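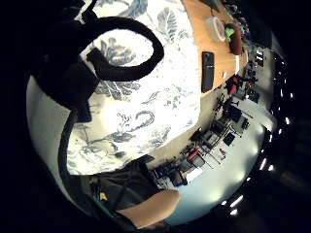

Why does the hand-held gripper lose its zero between morning and afternoon?

Most likely the finger linkage is slipping on its shaft, and the encoder is fine. I say most likely because I have been told three other causes this month, each with total confidence, and swapped parts for two of them.

March 9, 2023
Hand tool no. 2, the Wirnell grip. Notes for me and whoever has it next.

Complaint as written on the tag: "width reads wrong after lunch." Not much of a complaint. Wrong by how much, which way, fully open or fully closed? Please write that down next time.

Started with the fingers closed on nothing. Reading should be 0, was 3 counts, fine. Opened and closed by hand 50 times, same result. Did another 50 with the trigger pulled hard, the way people pull it when they're tired, and it came back at 18. So it moves under load. The firmware note from Hollenstein says drift like this is thermal and that the new build corrects for it. I let the tool sit powered for an hour without touching the trigger. Drift: none. I don't see how heat explains a thing that only happens when you squeeze.

Took the side cover off. Four screws, one of them already chewed up, not by me. The clamp on the finger shaft has a witness mark in paint pen from the last rebuild. Half the mark is on the clamp, half on the shaft, and they no longer line up. Would have saved us two encoders if someone had looked there first, me included.

Cleaned shaft and clamp bore with alcohol. There was a film on both, grease by the feel of it. Somebody greased a friction clamp. The Jullbridge service sheet says "lubricate all pivots" and has a drawing with an arrow that could be pointing at anything. This is not a pivot. I have crossed it out on our copy.

Refit, tightened in two passes, new paint mark in white so it can be told from the old yellow one. Hard trigger test again, 200 cycles this time. Came back at 4. Good, but I have seen good before on this tool.

Camera mount while I was in there: one standoff was finger loose. Nipped it up. Reran the lens calibration, accepted on the second try. First try failed with error 1647 (the log writes it 1,647, comma and all, so searching for it without the comma finds nothing). The manual says check lighting. I changed nothing about the lighting and it passed. Make of that what you like.

Domenica Fankhauser thinks the trigger spring is too stiff and that people are overloading the linkage because of it. Could be. She has the softer spring on the Grilau tool and says it never drifts, but that one gets used maybe a third as much, so I'm not counting it as evidence yet. Agreed to leave the spring alone until the clamp has had a fair run. If we change both we learn nothing.

Cable: strain relief ok, jacket scuffed near the plug, no copper showing. Wiggled it during a recording, no dropped frames. Left it.

To do
- Zero check before and after every session, written in the book with the sign. "OK" is not a number.
- Look at the paint mark at the same time. Takes a flashlight and the small window in the cover.
- Order side cover screws, and a proper driver bit to go with them.
- Ask Hollenstein what their thermal correction does to a tool that has no thermal drift. Don't install the new build before they answer.
- Same clamp check on no. 1 and no. 3. I'd bet they have grease in them too.

Later, same day: after a full afternoon of use, zero at 5, paint mark unbroken. Tag stays on until it has done that for a week.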